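2018-05-02

**Holtby night classes saved, fees going up**

The evening workshop classes in Holtby will run again this fall after all. Word came late last night, after a long meeting. Cheng-en Tsai, who runs the program, had said in the spring it was done for. No money, no lease.

Now there's a lease. Three years, same building on the Clurard side of the river. Landlord wanted five, didn't get it.

Fees go up though. A full term of nine weeks will cost $1,000, materials in. Sign up opens in November for the second term, the fall one is filling from the old waiting list first. People on that list should get a letter. If you moved, call the office. 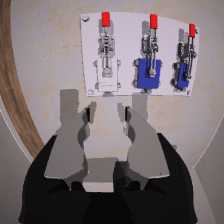
Classes on offer are mostly the same as before: basic woodwork, small engine repair, upholstery, and the jigs and fixtures course that Yee-man Su has taught from the start. Welding is out for now. The ventilation didnt pass and a new fan isn't in the budget.

Irén Erdős, a former student, spoke at the meeting and asked for a lower rate for retirees. No vote on that. Tsai said he would "look at the numbers" and come back with something before summer.

Parking is still a problem. The lot behind the building holds nine cars and the bakery has use of it untill 6 p.m. Street parking on Jõgi Lane is free after that.

Office is open mornings. Ask for Hsiu-ying Tsang.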